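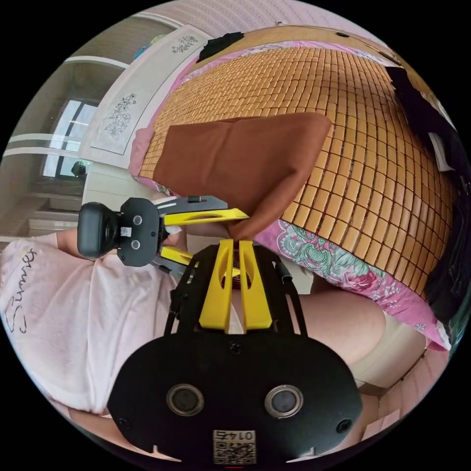
So are the machines taking the jobs? Not so far at Morden, where 41 people worked in housekeeping before the automation started and 41 work there now. What they do all day is another matter.

I got Dineo Mnguni on the phone between two meetings. She runs housekeeping for Morden, serviced flats mostly, 179 beds, and since October part of the job has been handed over to machines. Sorting linen first. Then the carts that take it down the corridor. Beds are next – the slow one.

"Linen was easy," she says. "You put a tag on it, the machine reads the tag, done. A bed is never the same twice."

Her worry at the start was the sorting room. Nine people, most of them there for years. Two went to maintenance, the rest were moved up to the floors. Did they like it? Long pause. "Some did. Shabani hated it. He'll tell you."

He does. Shabani Makori sorted towels for Morden for years and now does rooms and looks after the carts. "Downstairs we talked all day. Up here it's me and a cart that beeps." Pay's a bit better, he admits. Knees are worse. He has got good at freeing a stuck wheel and would like that written into his job description, thanks, becuase right now it isn't.

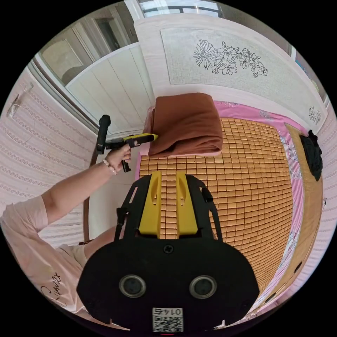 The bed work is run by Bakari Athumani, and he's the one who gets asked if he is training his own replacement. He shrugs it off. A person does the task by hand with the grippers, again and again, and the software learns from that. He wants roughly 2,000 good runs before anyone talks about a trial. Ordinary bedrooms suit him best, he says, a bamboo mat over a flowered sheet, a brown blanket folded up near the headboard, because a machine that only knows plain white hotel sheets is no use to him. "Everyone thinks folding is the hard bit. Getting hold of one corner, and only one layer of it – that's the hard bit."

And the wrists? Holding a gripper in each hand is tiring, he says. They swap over often, and staff who'd rather stay on rooms can. Dineo says that was her condition, in writing.

Ynyr Gape, the union delegate, wants more in writing than that. Retraining hours paid at the full rate. A say in cart speeds. "The people showing it how to do the job should get something for the showing," he says. Talks are still on and he woudn't give me a figure.

Back to Dineo, last question, she's already walking. Would she go back to how it was? "The sorting room, no. It was hot and it was loud." Door bangs. "The lunch table, yes. We used to fill it."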